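Prustthorpe open day, quick notes before I forget

Got there at 2, parking already full, walked in from the church. August heat, no shade in the line. The old Grube mill only opens its doors once a year so everybody in the county shows up, nearly 200 people ahead of us I'd guess.

Tour goes up in groups, 30 minutes each. Ours was led by Ramil Marquez, who worked the dye floor before it closed. Great talker, soft voice, stand near the front. He skipped the boiler house (stairs roped off) and spent extra time on the finishing room, fine by me. Liked the part about folding cloth by the bolt and how they got paid per piece.

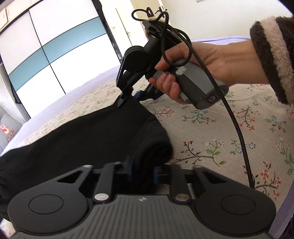 After that the shop. Remnants by the pound, cheaper than last year, but the good wool goes early. I got a bit of gray flannel and some lining I don't need. Cash only at the remnant table, cards OK at the cafe.

Cafe is run by Prandeo now. Coffee fine, pie better, seating terible. Ate on the wall by the river.

Missed the dye demo, last one was full. Sign up at the gate when you come in, not at the door like the flyer says. Gates close at 6 but they start packing up the tables well befor that. Bus back to town stops across from the mill, bring change.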